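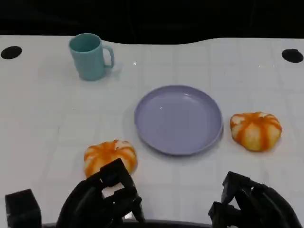 *Mug, plate and two small pumpkins on a white tabletop.*

# Shop notes: storing and handling small quantities of oil and grease

These notes apply to a home garage or one-bay workshop that keeps a few bottles of motor oil, a tub of grease and a can of light machine oil.

## Storage

- Keep containers indoors, off bare concrete, and away from the water heater. Repeated warming and cooling draws moist air past a loose cap.
- Store partly used bottles upright with the cap fully tightened. Wipe the threads first.
- Write the month of opening on the label in paint marker. Ballpoint and most felt pens dissolve on an oily surface.
- Drums and pails left outdoors should lie on their sides, bungs level with each other and below the oil line.

## Pouring

Use a separate funnel for each type of fluid. A funnel that has held coolant should never go back into oil service, even after washing. Hang funnels spout down inside a lidded bucket to keep grit out.

With a quart or gallon jug that has an offset spout, hold the spout at the top of the pour. Air enters above the oil and the stream stays even.

## Grease

Don't mix greases with different thickeners. Lithium complex and polyurea products can soften or harden when combined, and the change may not show until the bearing is under load. If the old product is unknown, clean the bearing completely before repacking.

A standard cartridge gun delivers a little over one gram per stroke, but guns vary. To calibrate, pump 31 strokes onto a scale, discard the first from the reading, and divide by 30. Mark the result on the barrel.

## Spills

1. Cover with clay absorbent and grind it in with the sole of a boot.
2. Leave it overnight.
3. Sweep up, then scrub with dish detergent and hot water.

Keep oily rags in a metal can with a tight lid. Linseed oil rags must be spread flat outdoors until fully dry, as they can ignite in a pile.

## Used oil

Return it in the original jug, unmixed. Oil contaminated with brake cleaner or gasoline is usually refused at the counter and has to go to a household hazardous waste site. The Drasville drop-off closes at noon on Sunday.

*Grease gun method supplied by Keerthana Rai.*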